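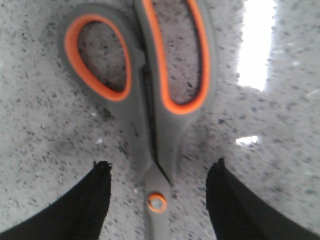 Kalinowski Pattern Paper – Wide Roll

In stock. Ships from Sadow in two to three working days, longer in January when the whole shop goes down to half days.

Plain white paper for drafting and tracing sewing patterns. Marked with a light blue dot every inch, numbers along one edge only. Comes rolled on a cardboard core, wrapped in brown paper, taped. No plastic wrap any more, people complained.

Details

Width: 48 inches
Length: 70 yards
Core: 2 inches inside, fits the Panance wall bracket and most broom handles
Color: white, blue dots
Sold by: the roll, no cut lengths (see below)

What it's like to use

Takes pencil well. Takes ballpoint well. Felt tip will go through to the table if you stop and think with the pen down, so don't. Erases okay twice in the same spot, third time it starts to fuzz. You can see a dark line through one layer, a pencil line only with a window or a light behind it. For tracing out of the magazines, the ones with five patterns printed on top of each other, get the Flukarard tracing sheet insted. Much thinner, and you'll save your eyes.

Folds flat and stays folded. Pins go through clean. It tears if you drag it off the roll at an angle – hold the roll still with your forearm and pull straight, then cut.

Not for fitting. Folks ask every month. You can pin it around yourself to check a length, fine, but it won't drape and it'll rip at the underarm the first time you reach for anything. Use muslin for that, or an old sheet.

About the dots

The dots are one inch apart, center to center, both directions. Good for grainlines and for squaring up a hem. We still say measure. Paper moves a bit with the weather and a long roll will creep over a few yards. On a bodice it doesn't matter. On a floor length skirt or curtains use your tape and ignore the dots past the first yard or so.

Where it comes from

Kalinowski started making this in 1954 for the coat workshops, and the width is still theirs – wide enough for a coat back and a front side by side. The old rolls were brown and had no dots. Marianna Bielecka, who does our buying, learned to draft on the brown and still asks them for it. They say no. Minimum run is 4000 yards and she can't sell that much by herself.

Item 81 in the paper catalog, if you order that way. The catalog has the width wrong, it's 48.

Storing it

Upright in a corner is okay for a few weeks, then the bottom edge goes soft and you get a wavy side. Flat on a shelf is better. Or hang it. Keep it out of the sun, it yellows, and keep it off a basement floor. Finished patterns: roll them, don't fold, write the size and the date on the OUTSIDE. Fold if you have to, and iron on low with no steam before you cut fabric off it again.

Questions we get

Can I buy ten yards?
No, sorry. Tried it, the ends got crushed in the mail and everybody was unhappy. Split a roll with a friend.

Can I iron it?
Dry and low. Steam makes it ripple and the ripples stay.

Will it go through a plotter?
Ours isn't made for that. Some customers do it. We won't take back a roll that's been on a machine.

Does tape stick?
Yes. The matte kind comes off again if you're quick, the shiny kind takes the surface with it.

Is it the same paper as last year?
Same paper, new core. The old core was narrower, so if your bracket is a tight fit check it before you order.

From customers

"Made a whole winter coat on it, lining and all, and still have almost half the roll. Dots are a bit faint by lamplight. Would buy again." – Dorota Jakubowski

"Good paper. Box was dented but paper was fine."

"Wish it came in brown."

Goes with

Panance wall bracket, steel, two screws (screws not included, they're supposed to be but they never are)
Flukarard tracing sheet, pack or roll
Soft pencils, box
Pattern hooks, long and short

Shipping and returns

One roll goes in a long box, two rolls in the same box for the same price, so two is the better deal. Three or more, call us first and we'll work it out. Unopened rolls can come back within a month, you pay the postage. Opened rolls no, unless the edge is crushed or the dots are printed crooked – send a photo with a ruler laid next to it and we'll send a new one out. Pickup at the Sadow counter is free, come before 4 pm and use the side door, the front one sticks.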